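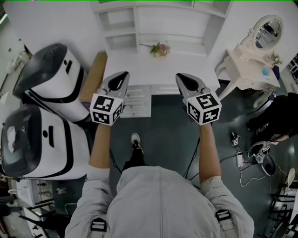 1/ People keep asking me when a machine will tidy the house. I work on the training side, so I can tell you where things stand on Wed 25 January. Parts of it work. Most of it doesn't yet.

2/ The easy part is picking up one thing from a clear, flat surface. A fake flower on a white desk is close to the best case. Nothing stacked, nothing leaning on it, plenty of room for the jaws to come in.

3/ Put the same flower in a drawer with the charger, the tape and the takeout menus and you have a different job. A person pushes stuff aside without thinking. The machine has to learn the pushing as its own skill.

4/ A lot of the learning comes from people doing the chore with grippers in their hands. You wear the straps, you hold one in each fist, you tidy. The marker cubes let the software work out where each gripper is.

5/ It's slower than using your fingers. The first day I dropped everything. By the second week I could fold a dish towel, badly.

6/ We aim for 300 clean runs of a task before we call it a set. "Clean" means no fumbles that wouldn't teach anything. A fumble with a good recovery stays in. We argued over that for most of May and I still think it's right.

7/ The task list we named Udo is all bedroom and desk stuff. Clear the desktop, put small things on the shelf, shut the drawers. 200 runs done on drawers so far. Shutting is fine. Opening one that sticks is not.

8/ Someone in the replies asked about shops. I spent a while at Backlund, a home goods store over in Brusgate, looking at restocking. They carry 3000 items. A machine that handles boxes well would cover a good part of a shift there.

9/ But the boxes were never what ate the staff's time. It was customers leaving a candle in the towels. Finding the wrong thing in the wrong place and knowing where it goes — that's the chore, and it's the weak spot.

10/ Mirrors are trouble too. A camera can take a reflection for more room. Same with glossy black surfaces. Every bedroom has one or the other.

11/ Cables on the floor: still a no from me. Soft, tangled, often plugged in at one end. I would rather a robot leave them alone than pull.

12/ My guess, for whoever wants one. Clearing a table you've set up for it: now. A kid's room in Bumville on a Sunday night: years. Laundry is somewhere in between, and closer to the kid's room.

13/ Replies are open. If you have a chore you think is easy, send it and I'll say which step I expect to break. Please not fitted sheets, I've had four of those already.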